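Fiment Letters: Family Correspondence from Brorkwood

About this collection

Fiment Letters is a set of transcribed family letters, most of them written by parents to relatives when a child was born or was very small. The originals belonged to the Gunawan and Wakow families, who lived in Brorkwood for several generations and married into each other two times. The collection has almost 600 letters. It is made for people who study family history, midwifery, or the everyday language of parents.

What is in the files

Each letter has two text files. The first one keeps the spelling and line breaks of the writer. The second one is a reading version, where short forms are written out and missing punctuation is added. When I was not sure about a word, it stands in square brackets with a question mark. A word that I could not read at all is marked [illegible].

The table letters.csv has one row per letter. The columns are:

letter_id
writer
receiver
place_written
month (empty if the letter does not give it)
child_named (yes, no, or nickname only)
topic
notes

The topic column uses a closed list: birth news, naming, feeding, illness, clothing and bedding, visits, money, grief, other. A letter can have more than one topic. They are separated with a semicolon.

Known problems

The fathers wrote more than the mothers, or their letters were kept better — I can not say which. Please do not use the collection to compare how much the two parents wrote.

The same child can appear under different names. Little Wakow girls were often called only "the small one" until the baptism, and in 20 letters I could not decide which sister is meant. These have "uncertain child" in the notes.

Advice about health in the letters is from its own time. It should not be followed.

Thirty letters speak about the death of a baby. They have the topic "grief", so a teacher who prepares material for a class can filter them out before.

How the transcription was done

I typed all letters myself from the paper originals, and a cousin on the Wakow side read them a second time. Where we did not agree, both readings are given in the notes column.

Use and credit

You may use the texts for teaching and research. Please name the collection and the transcriber, Kurniawati Hidayat. If you find an error, write to me with the letter_id and the line. Corrections are added every March. 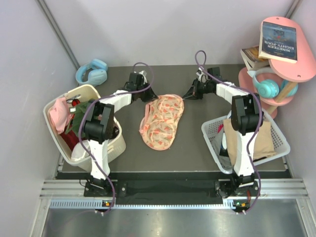
Peach-colored fabric with a small coral-red print and pink trim.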